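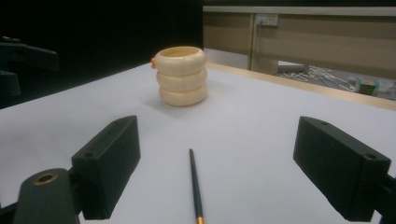
Memutine Studio: Questions We Get at the Front Table

What is a stacked ring vase, and why does the class take three sessions? A stacked ring vase is a pot made of fat clay donuts piled up until somebody decides it's tall enough. Beginners usually decide this at three, like the cream-colored one on the white table, and we support that decision. You can see how the sides bulge where each ring meets its neighbor, and how the top one has a slightly flatter, wider rim. Flattening the last ring gives stems something to lean on. Session one is rolling and stacking, session two is cleanup, and session three is glazing and regret.

Do I need experience?
No. If you have made a snake out of clay at any point in your life, you have the main skill. The rest is joining the ends of the snake.

How much clay do I get?
580 grams per person. Erasto weighs it out before class and will not be talked into more. If you want a fourth ring, make the first three thinner.

My rings keep sagging. What am I doing wrong?
You're stacking too soon. Let them firm up on the board until they hold their shape when you lift them. Go get a coffee. Petronella Cele, who teaches Thursday nights, suggests two coffees.

Can it hold water?
Ask us after the glaze firing. The inside seams are where leaks live, and they're hard to reach once the stack is up, so run your finger around each join as you go. Plenty of people end up with a vase for dried flowers and tell guests it was the plan.

Can I paint a design on it?
Yes, with underglaze, during session two or three. Use a brush with a fine tip and go easy at the creases. Color pools there. One small spot of orange can look great. Eleven spots of orange look like a rash, and we will tell you so if you ask.

Please don't leave brushes standing in the water jar. Myrtle Mercado buys them and she has started naming the ruined ones.

What glazes do you have?
Ivory, a speckled gray, a green that comes out brown, and a brown that comes out brown.

When can I pick up my piece?
Figure on 18 days after your last session. We'll email. Unclaimed pots go on the shelf by the door, and in July they go home with whoever likes them.

What if it cracks in the kiln?
Then it's cracked. We'll give you a credit for another bag of clay and a sympathetic look. We don't refund the class.

Can I bring my kid?
Ages ten and up, with an adult at the same table. The adult has to make one too. No sitting there on your phone offering advice.

Where do I park?
Behind the building, any space not marked Brulley. They tow.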